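4. Waiting for the Second Letter: Housing Handoffs after Release

4.1 What we set out to learn

Once the court order is signed and a person walks out of detention, most of the public record goes quiet. The lawyers' filings stop or slow down, the local paper moves on, and what follows is a run of small practical matters: a bed, a mailing address, a ride to the check-in office. We find this stretch of time fascinating, and we think it deserves far more attention than it has had. It is where the terms of a release meet an ordinary household.

Our data come from two towns, Nikstead and Sestow, whose legal aid offices kept intake sheets for asylum seekers released to a sponsor's address. The sheets cover 371 people. Of these, 300 had a first address we could match to a sponsor, and 269 were still reachable when we began calling in August. All of the results in this section rest on those 269 cases unless we say otherwise.

4.2 The address problem

Our strongest finding surprised both of us, and we spent a happy week trying to break it. Missed check-ins were tied much more closely to changes of address than to distance from the office. People who lived two bus transfers away showed up. People who had moved across the street sometimes did not, and the reason they gave was nearly always the same: the notice had gone to the old place.

The mail system works in two steps. A first letter confirms the address given at release. A second letter sets the date of the next appointment. When someone moves between the two, the change form has to reach both the court and the enforcement office, and these are separate forms with separate mailing rules. Several people we spoke with had sent one and believed they had sent both. One man in Sestow kept a stamped copy of the court form folded in his phone case and showed it to Yao with real pride. He learned during our interview that the other office had never been told.

Sponsors turned out to be the best source on all this. They open the mail, or at least bring it in, and many keep better files than we do! A sister-in-law in Nikstead had sorted every envelope by postmark – including the empty ones – and walked us through nine months of her brother-in-law's case without once checking her notes. We changed our coding sheet that same night to add a field for who in the home handles paper.

4.3 Sharing a kitchen

We had planned to ask only about mail and travel. The sponsors kept steering us to the kitchen. Meals, shelf space, who cooks and when: these came up so often in the open part of the interview that we added 4 questions on shared space partway through. Mao wrote them after a long evening in Sestow during which the host answered every question about court dates with a story about rice.

The answers are worth having. Where a guest had a fixed place for food and belongings, stays were longer and moves were fewer, and fewer moves meant fewer lost notices. We do not claim that a shelf keeps anyone in contact with the court. We do think the two go together often enough that release planning could ask about it, at the cost of one more line on a form.

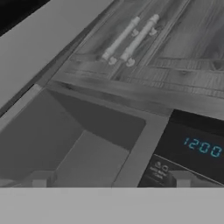
Figure 3. Rendered kitchen wall cabinet with two doors and bar handles.

Kudari, the intake tool used by both legal aid offices, has no place for this kind of detail. It stores one address, one phone number and one contact name. The staff in Nikstead get around this by typing into the notes box, and their notes are wonderful to read – full of landlords, cousins, spare keys and broken buzzers – but they cannot be searched in any useful way. We read all of them by hand. Coding took most of the summer, and we would gladly do it again.

4.4 Differences between the towns

Sestow has one legal aid office and Nikstead has two, which share a front desk. In Sestow the same person usually meets the client, files the change form and makes the reminder call. In Nikstead those jobs are split. We expected the split to cause trouble and found little sign of it in the check-in records. What did matter was whether the reminder call went to the client alone or also to the sponsor. Calls to both were followed by fewer missed appointments in each town, and the gap held when we left out people who had already moved once. Section 5 takes up the reminder calls in full, starting with the scripts used in Nikstead.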